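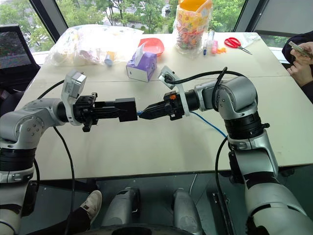
1 min read

Aurelia Rüegg wrote:
> Is the 152-minute print of Strebel's "Vivitz" the release cut? The archive list says November but gives no length.

No. The release cut is shorter by 18 minutes. The long print has the full ferry sequence – reel 2 – and a different closing title.
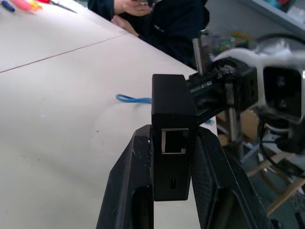 The Fostell transfer follows the long print but drops the overture. For the notes I would cite the print held at Hiltov and give both lengths.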